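Getting old grout clean on a tiled floor

Sweep first, then hoover. Grit scratches glossy tiles. Mix two spoons of bicarb with a bit of warm water till its a paste, push it into the lines with an old toothbrush, leave ten minutes. Scrub. Small patches, don't do the whole room in one go.

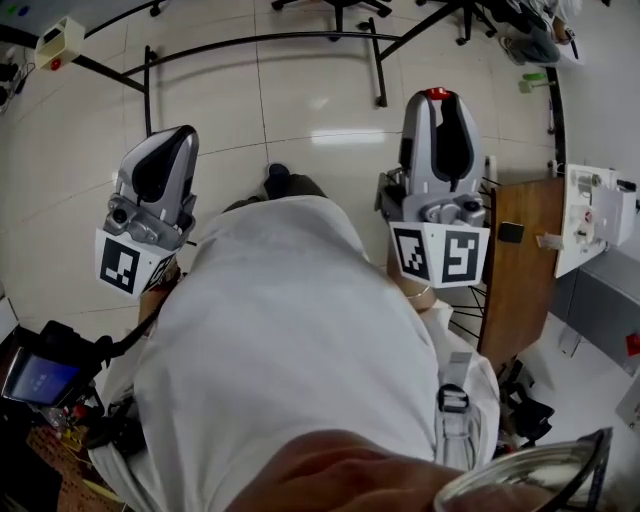 Skadley: tried this on Thursday, paste dried out before I got back to it, so keep a spray bottle handy.

Yes, do that. Wipe up with a damp cloth, change the water alot. No vinegar on marble or limestone, ever. Still grey after two rounds? Probably old sealer, needs a proper stripper from the tile shop. Test in a corner. 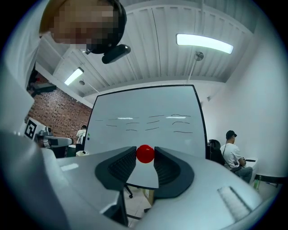
Once its clean, let it dry overnight and seal. Thin coat, small brush, wipe the tiles before it goes tacky. Second coat next morning. Keep socks off it till teatime.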